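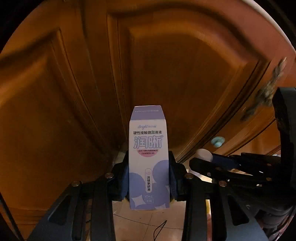 Figure 2. A 10 mL box of rigid contact lens lubricating solution, iBright brand.

3.2 What people told us about their drops

I'll own up to a bias first: I've worn rigid lenses for most of my adult life, so I came to this part of the survey with opinions. We mailed 200 questionnaires to wearers in Trelmont and Harenholm and got 113 back, a better haul than I'd hoped for (the reply-paid envelopes helped, I think!). Of those, 92 people said they used a lubricating solution at least once a day, mostly in the late afternoon, when the office air con has been running for hours.

What surprised me was how fuzzy everyone was on the labels. Plenty of people wrote "eye drops" and left it there, so we couldn't tell whether they meant a product made for rigid lenses or whatever was in the bathroom cupboard. Small boxed drops like the one in Figure 2 came up a lot in the comments, usually from people who keep one at work and one in the car. The Harenholm group also grumbled about tiny print, and fair enough, you're often reading it with your lenses out.

We coded the free-text answers using the Aguirre scheme, with two extra categories for colour and flavour of complaint, as my co-author put it. The full coding sheet is in Appendix B.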